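Building Services Notes: Neutral Currents in the Zovthorpe Annex

The April complaint from the second floor of the Zovthorpe annex was a warm panel cover and a faint hum. Gayan Bandara put a clamp meter on the feeder neutral and read higher than on any of the three phase conductors. The load was well balanced, so imbalance did not explain it.

The cause was third-harmonic current. Most of the load on that floor is now power supplies and LED drivers, which draw current in short pulses near the voltage peak. On a three-phase, four-wire system the fundamental components of balanced loads cancel in the neutral. The third-order components are in phase with one another and add. A neutral sized for the lighting of thirty years ago can run hot while every breaker on the panel stays well under its rating, and a standard three-pole breaker does not sense neutral current at all.

The Lollen logger was left on the feeder through May and stored 1287 intervals. Neutral current peaked at 233 amps on a feeder rated 400. The neutral had been installed at reduced size, as the drawings confirm — the panel schedule does not mention it.

The following work is approved:

Replace the reduced neutral with a full-size conductor and re-terminate at both ends.
Move the copier circuits to the Miah panel, which has spare capacity and a separate transformer.
Repeat the logging for the same length of time once the work is complete.

A harmonic filter was priced and set aside. It would have cost more than the conductor and needed wall space the closet does not have.

The second floor will be without power from 6 a.m. until noon on 17th June. Shut down desktop equipment the evening before. Anyone taking readings on other floors should use a true-RMS meter, as averaging meters read low on distorted waveforms.

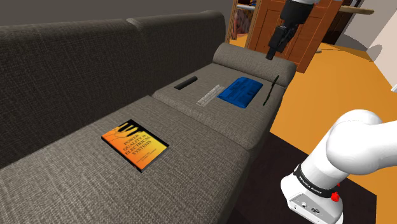 Nazma Dewan: Please add the third floor to the logging list. Our neutral was also pulled at reduced size, and we have put in the same LED fixtures. Can the logger come up to us before the repeat run starts downstairs?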